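회사 소개

Karesus는 로봇에게 집안일을 가르치는 회사입니다. 정확히는 사람이 손으로 직접 보여주고, 그 동작을 로봇이 배울 수 있는 데이터로 만드는 일. 빨래 개기, 침구 정리, 서랍 정리, 설거지감 옮기기. 요즘은 옷 쪽 의뢰가 제일 많습니다.

시작은 Aigars Siliņa 대표 혼자였습니다. 원격조종 팔로 수건 한 장 개는 데 14분. 너무 느려서 방식을 바꿨고, 지금은 손에 쥐는 그리퍼로 시연하는 작업이 대부분입니다. 원격조종도 계속 합니다 (Drollham 작업실, 팔 5대).

작업은 실제 가정집에서 합니다. 스튜디오 침대는 너무 반듯해서 별로 도움이 안 됨. 이불 뭉쳐 있고 꽃무늬 시트 깔려 있고 창문에서 빛 들어오고, 그런 방이 필요합니다. 옷도 새 옷만 쓰지 않습니다.

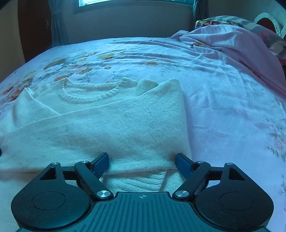 흰색 니트 스웨터 개기 작업. 핸드 그리퍼, 파란색 패드.

니트는 어렵습니다. 늘어나고, 소매가 제멋대로 가고, 패드로 너무 세게 집으면 옆 부분까지 딸려옵니다. 그래서 시연자 교육을 따로 합니다. 천천히, 같은 속도로, 집기 전에 한 번 멈추기. 실패한 시연도 지우지 않고 따로 표시해서 보관합니다. 고객사에서 오히려 그걸 먼저 달라고 하는 경우도 있구요.

지금까지 참여한 가정 136곳, 등록된 시연자 400명. 시연자 분들 경력은 다양합니다. 세탁소 하시던 분, 호텔 객실 정비 하시던 분, 학생. 로봇 몰라도 됩니다. 손이 차분하면 됩니다.

하는 일
가정 내 시연 수집 (핸드 그리퍼)
원격조종 시연 (양팔, 한팔)
시연자 교육
데이터 검수 및 구간 표시, 자체 도구 Tusex 사용

Tusex는 원래 내부용이었는데 달라는 곳이 있어서 11월부터 외부에도 빌려드리고 있습니다. 설명서는 아직 영어만 있습니다. 한국어판 준비중이에요, 조금만 기다려 주세요.

시연자 지원, 가정 촬영 신청, 견적 문의 전부 문의 페이지로 주시면 됩니다. 전화는 작업 중에 잘 못 받습니다. Mollel 사무실 방문은 미리 연락 주시고 와주세요, 다들 현장 나가있는 날이 많아서 문이 잠겨 있을수 있습니다.

마지막 수정 2022년 1월 21일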